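Office housekeeping meeting, minutes
13 January 2018
Room: Watton, second floor

Present: most of facilities, two from the Lokholm side, Vikard desk late. Apologies as per sign-up sheet.

Last minutes taken as read. One correction, the coat hook order was for Watton and not for Lokholm. Fixed in the file copy.

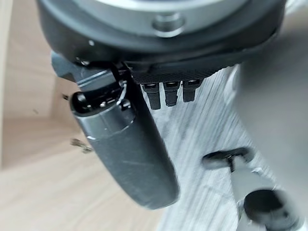 Minutes: Sveva Carbone
Typed up same day, corrections to me before the next one pls

1. Storage cabinet
Long talk on this. Agreed the wood cabinet gets used for shared stuff only, no personal items. Flat things (boards, folders) on the shelf, bulky things underneath. Doors to be shut when you're done, people walk into them. Lock works but who has the key? Two keys were issued, one accounted for. SC to ask at front desk. If no key by March we pay Sartori to change the lock.

Question from Lokholm on whether a second cabinet is needed. Not now. Clear out the first one and see.

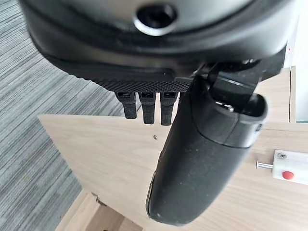
Label the shelf edges, upper and lower. Printed labels, not tape, the tape left marks last time. Vikard desk has the label printer and will do it. Someone asked for a list on the inside of the door too, agreed, one page max.

2. Desks
Clear desk rule stays. Jackets and bottles ok during the day, gone by evening so the cleaners can wipe down. Some pushback, why does a water bottle matter. Left as is, rule applies to everybody.

Privacy dividers: request to take them down along one row so the team can talk across. Other half of the row doesnt want that. No decision. Teams to sort it out between them and come back with one answer.

Chairs to be pushed in at end of day. Spare chairs go back to the row they came from, not left in the aisle. Raised before, raising it again.

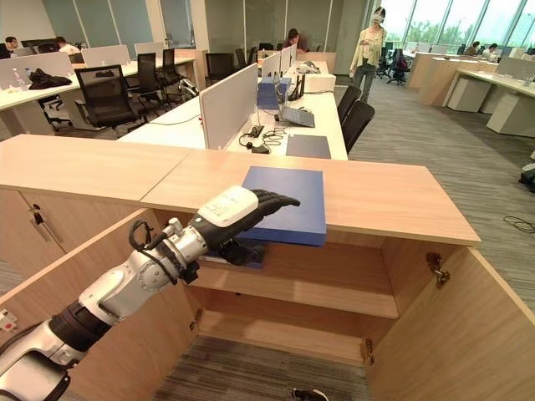
3. Money
Balance on the furniture line is 1651. Set aside 1000 for replacement chairs, the rest held for the lock and small repairs. Sartori quote for chairs came in, three options, middle one preferred but delivery is slow. SC to ask if they can split the order.

Hinges: one cabinet door reported as sagging. Check the screws first before anyone calls Sartori, the call-out fee is silly for a screwdriver job.

4. Carpet
Cleaning booked for March. All floor items up off the carpet the night before, bags, boxes, extension leads. 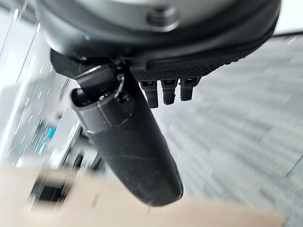

Lokholm asked if the cabinet has to be emptied for that. Yes if it's being moved, and it probably is. Stuff goes into crates, crates go in Watton. Vikard desk to find out how many crates we still have.

5. AOB
Kitchen fridge, out of time, carried over.
Lost scarf, gray, at front desk.

Actions
SC: key, Sartori order, carpet date in writing
Vikard desk: labels, crates
Lokholm: one answer on the dividers
All: take your own things out of the cabinet befor the next meeting

Next meeting same room, date to follow by email.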